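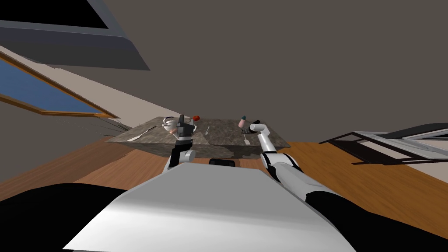
Plundcombe, February

4. Sealing a marble table top

The tin of Tiler stone sealer says "permanent protection". Treat that as a hope. A sealer slows a spill down so you have time to fetch a cloth. It won't stop lemon juice or vinegar from eating the polish, whatever the label or the shop tells you, and marble that has already gone dull will still be dull under a fresh coat.

Before you buy anything, find out whether the stone needs it.

4.1 Water test

1. Clear the table and wipe it with a damp cloth. Let it dry overnight.
2. Put a teaspoon of water on a spot near the middle, and another near an edge.
3. Leave both for 40 minutes, then blot.
4. Look for a dark patch. If there is one, the stone is drinking and a sealer may help. If the colour hasn't changed, put your wallet away and skip to 4.3.

Note: Dark stone can hide a patch. Look from low down with a lamp off to one side.

4.2 Applying the sealer

You will need the sealer, two white cotton cloths, gloves and an open window. The kit version adds a foam pad and a "conditioning spray". We tried the spray on one half of an offcut and couldn't tell the halves apart afterwards.

1. Try a patch on the underside first and leave it until the next day.
2. Mask any wood or metal that touches the stone.
3. Pour a little sealer onto the cloth. A 300 mL tin does an ordinary dining table with plenty left over, so ignore the advice to buy two.
4. Wipe on a thin, even coat, working from the far side towards you.
5. Wait ten minutes. The tin says twenty, but in a warm room that leaves a sticky film.
6. Buff off everything still on the surface with the second cloth. Turn it often.
7. Leave the table alone until the following morning, then repeat the water test.

Caution: Dry used cloths flat outdoors before they go in the bin. Don't ball them up.

Caution: Never put a second coat over a sticky first one. Dorothy Pearce did this on the Bunau display table and spent an afternoon getting it off again with solvent and a plastic scraper.

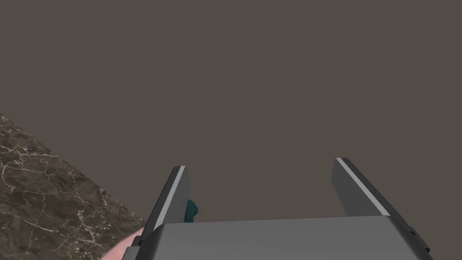
Fig. 2. Gripper with its fingers spread.

4.3 Day-to-day care

Wash with warm water and a drop of dish soap, then rinse and dry. Special marble cleaners mostly seem to be the same thing with a scent added — Kavitha Pai has used plain soap on hers for years and we can't fault the finish.

Keep away from vinegar, bathroom sprays and cream cleansers. Cut fruit goes on a board or a plate. Coasters do more good than any tin on the shelf.

Note: The Shenoy care plan offers a yearly reseal. Stone doesn't keep a calendar. Run the water test first, and if it passes, ask them what exactly you'd be paying for.

For stains that are already in the stone, go to section 5.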